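Tuesday, late

Day whatever of teaching the Lurkia planner to put groceries in a basket, a job I could do half asleep and have, many times. The batch came back with 846 episodes out of 1000. The rest died when Robles, our motion server, timed out and took the logs with it.
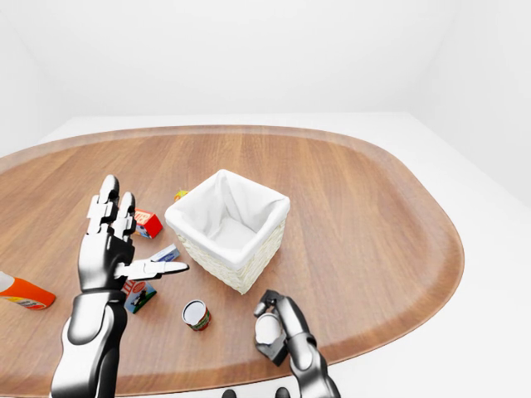
So the morning went to Robles. It was replanning both arms every time either one moved, which explains the fan noise and possibly my mood. I froze the left arm during the right arm's reach and planning time dropped by about 20 percent. Then I spent an hour deciding whether that was a fix or a bribe.

After lunch, the grasp controller. I raised the wrist clearance over the liner and stepped through the reach by hand, which is slow and oddly soothing – like knitting with a debugger.

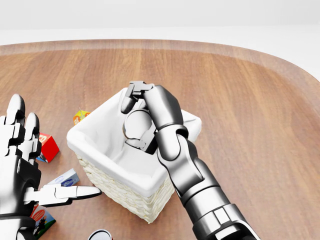 Right hand over the liner, fingers around the white one.

Pliva's perception module still wants to call the red box two boxes whenever a finger covers part of it. I filed a ticket. I also filed that ticket in March. My notes for the Skirent blog, as far as they go: 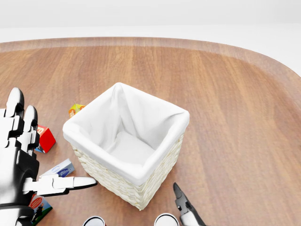

Posted by the planning desk, Skirent

"Occlusion remains an area of active work." Fine, leave it. Rerun starts at 9 and I still have to clear the disk.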